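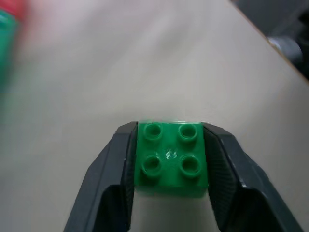

*Green building brick, two studs by two.*

## 4. Seasoning and First Use

Your Skondale carbon steel skillet arrives with a thin coat of shipping wax. The wax keeps rust away during its long trip through other people's warehouses. It does nothing for eggs. Set aside an evening for this section, and do it before you invite anyone over for breakfast.

You will need dish soap, a stiff brush, paper towels, and a high-heat oil. Grapeseed and canola both do the job. Save the good olive oil for food.

### 4.1 Removing the wax

1. Take off the cardboard sleeve and the paper hang tag. Check the handle for a second tag, which hides near the rivets and smells terrible when it catches.
2. Fill the sink with the hottest tap water you can stand.
3. Scrub the whole pan with soap, inside and out, including the underside of the handle.
4. Rinse, then run a dry finger across the cooking surface. If it feels like a candle, go back to step 3.
5. Dry the pan completely with a towel, then set it on a low burner for 3 minutes.

**Note:** The bare steel will look gray and a little disappointing. It gets darker.

### 4.2 Building the first layer

1. Heat the oven to 450°F. Open a window.
2. Rub a teaspoon of oil over every surface of the pan.
3. Wipe it all off again, as if you had put it on by mistake. The film that stays behind is the right amount.
4. Place the pan upside down on the middle rack, with foil on the rack underneath.
5. Bake for one hour. Turn off the oven and leave the pan inside until it has cooled.
6. Repeat steps 1 through 5 twice more.

If the surface comes out sticky, you used too much oil. Everyone does the first time. Bake it for another hour with nothing added, and if it is still tacky, scrub it back and start over from 4.1.

**Caution:** The handle is steel and reaches the same temperature as the rest of the pan. Use the Trisow sleeve (part 3201) or a thick, dry mitt. A damp dish towel will let the heat straight through. Remove the sleeve before the pan goes in the oven.

**Caution:** Turn your smoke alarm back on if you turned it off. Better still, leave it on and let it complain.

### 4.3 Cooking for the first time

Start with something fatty and forgiving, such as sliced potatoes or onions. Leave tomatoes, wine, and lemon juice alone for the first few weeks, as acid strips new seasoning.

1. Warm the pan over medium heat before adding oil.
2. Add the oil, then the food.
3. Leave the food alone. Most sticking is impatience with a spatula.

**Note for induction users:** Raise the heat in stages. Going straight to boost can warp a thin base, and a warped base will rock gently on your cooktop for the rest of its life.

### 4.4 Daily care

- Wash by hand while the pan is warm, never hot. A little soap is fine, whatever your uncle says.
- Dry it on the burner, then wipe in a few drops of oil.
- Keep it out of the dishwasher. Our warranty has a paragraph on this, and it is short.
- When stacking pans, put a paper towel between them.

Orange spots are rust. Rub them off with steel wool, rinse, dry, and repeat 4.2 once. For lid sizes, see Section 5.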